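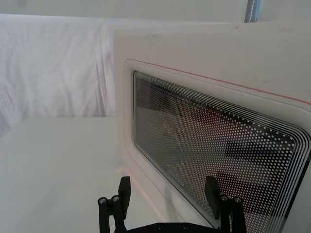

January 7, 2018

Dashcam bench notes, Wondetti unit, second sample

Firmware reflashed from the card Chidubem left. Boot to first recorded file now 22 s, still too long. Old build was no better, so I suspect the card check at startup.

Loop recording left on overnight. 52 files written, 2 with a zero-length audio track. Both come right after a file split. Video in those two plays fine. Nga saw the same on the first sample in December and logged it under the mount fault – wrong heading, moved it.

Parking mode: bumped the bracket by hand, triggers at medium and high, nothing at low. Manual says low should catch a door slam. Not convinced.

Lens focus is soft on the left side. Compare with the Dallcombe before blaming the glass.

To do: repeat split test with the 100 MB setting, ask Nayeli for the longer cable.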